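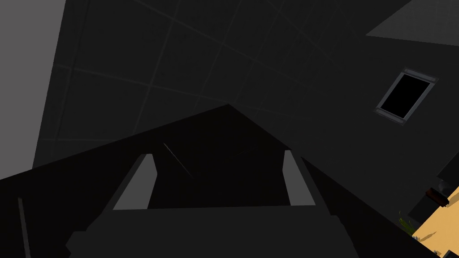
Week 7 handout: Teaching by hand and teaching from a distance

Welcome back, everyone. This is the long handout I promised, and I apologize in advance for how much of it there is. You don't need to read it all before the lab, but please do get through the parts on views and on resets, which are the two places where people lost the most time last year. Genowefa Nowicki has gone over the lab section with me and fixed several things I had remembered wrongly, so if your instructions disagree with an older copy you got from a friend, go with this one.

Where we are in the course

Up to now we have told the arm what to do by writing it down: go to this pose, close the fingers, go to that pose. You have all felt how quickly that gets tiresome. This week we start showing the arm a task and keeping a record of what we showed it. Somebody performs the task through the robot, the computer saves what the robot sensed and what it was told to do at each moment, and later on (next week, for us) a program tries to learn from that record. One full run through the task, from the starting position to the finish, is called a demonstration. A pile of them is a dataset, and you will be making one.

There are two main ways of giving a demonstration, and we'll do a little of each.

Teaching by hand

In the books you will find this under "kinesthetic teaching." You take hold of the arm itself and push it through the motion while the motors hold up its weight and otherwise let you lead. It's a lovely way to begin, and I'd encourage everyone to spend a few minutes just moving the arm around with no task in mind, because you learn very fast which joints are stiff and where the elbow likes to go. You also feel contact directly. If the fingers bump the edge of a drawer, your own hand knows it.

The trouble is that you are standing right there. Your sleeves and shoulders get into the camera views, and the program that learns from those views will have a person in them every time, which won't be so when the arm is working by itself. People also tend to use two hands, one on the wrist and one on the elbow, and then find they have none left for the button that closes the gripper. One way around the first problem is to lead the arm through the motion, save only the joint positions, then step away and have the arm play the motion back while the cameras record. That works nicely when nothing in the task depends on luck. With anything that rolls or slides, the playback may not match what happened under your hand.

Teaching by remote control

The other way is teleoperation. You hold some kind of controller, the arm follows, and you watch either the arm or a screen. In our lab we use the Mano hand controller, first in the simulator and then on the real arm. The simulated house we use is called Czarnecka, and it has a wooden floor, a skylight and some furniture for you to run into, so please run into it there before you run into anything upstairs.

A few things that are good to know before your first try:

The controller moves the gripper relative to where it was when you pressed the clutch. Press, move, release, bring your own hand back to a comfortable place, press again. New operators forget to release, end up with an arm stretched out over one shoulder, and wonder why the wrist feels so awkward. Do take the time to practice clutching until it's boring.

Your motion is scaled down. A big sweep from you is a modest one from the robot. We keep it this way on purpose for the first session, and you can ask me to change it later if it's driving you crazy.

There is a small delay between your hand and the arm. You will get used to it, but only if you move steadily. Chasing the arm, by which I mean speeding up when it seems slow and then pulling back when it catches up, makes a wobble in the recording that the learner will copy quite faithfully.

Views, and what the learner gets to see

I want to dwell on this for a while. When you operate the robot, you know far more about the room than any one camera does. You remember where the bowl was. You glance over at it. The learner has only the views that were saved, and some of those views are less generous than you'd think.

Take a close view past the gripper, like the one this handout opens with. The two gray finger pads are plain enough, with a dark gap between them, and the rest of the gripper is a big black shape that hides a great deal. The gripper is pointing up toward the ceiling, so most of what is left is ceiling tiles, with a skylight over to the right and only a bit of the wooden floor down in the corner. If your task was to pick something up off a table, a stretch of recording full of views like that gives the learner very little to go on about the table.

So, as you work, ask yourself from time to time whether the thing you are reaching for is in at least one of the saved views. If it isn't, back up and approach from a direction where it is. Moving the wrist less helps a lot. Most of us turn the wrist far more than the job calls for, I think out of habit from our own wrists, which turn so easily.

There's a second point hiding in here about texture. A row of evenly spaced ceiling tiles looks nearly the same wherever you are under it, so it is a poor clue for telling one position from another. A plant, a cabinet or a window makes a much better landmark. We'll come back to this when Ximeng Long gives her guest lecture on features, and she has far better examples than I do.

Resets and variety

A reset is putting everything back before the next demonstration. In the simulator it takes a key press. On the real arm it takes you, and a little patience. Move the objects a bit between runs, in a way you've decided on ahead of time. If the cup always starts in the same place, the learner can do very well by ignoring the cup altogether and going to that place, and you won't find out until somebody moves it.

Vary where the arm starts, too. And keep some runs in which you made a small mistake and recovered smoothly. Last January's group threw all of those away out of tidiness, kept 171 perfect demonstrations, and had a robot that was completely lost the moment it drifted off course. A run where you fumble, pause to think, and wander about looking for the clutch is a different matter, and you can delete that with a clear conscience.

What to do in the lab

Work in pairs, one operating and one keeping the log, and swap halfway through.

Start the Czarnecka house in the simulator and load the pick-and-place task. Check that the Trarkis recorder says "ready" before you touch the controller.

Practice without recording until both of you can pick up the block and set it down without hurrying.

Record a short set of demonstrations each. Write a line in the log for every run, including the ones you mean to throw out, and say what was different about it.

Play back 2 of your runs from the wrist view only. Cover the other windows with a sheet of paper if you must. Note down every moment when you could not have said where the block was.

Record another short set, trying to repair what you noticed. Keep the two sets in separate folders.

When you're finished, bring the gripper back to the home position and close the recorder before the simulator. Closed in the other order, it loses the last run. Genowefa would like me to say this twice, so: recorder first.

What to hand in

One page per pair, plus the log. I'd like to hear what changed between your first set and your second, and which kind of teaching you would choose for a task of your own at home, such as folding a towel or loading a dishwasher, with your reasons. Plain sentences are fine. If your second set came out worse than your first, write about that, since those are often the pages I enjoy reading most.

Lab is in room 2219, and the door sticks, so give it a good push.

Cemine Robotics Teaching Lab | Contact the course office | Copyright Cemine course staff | Back to top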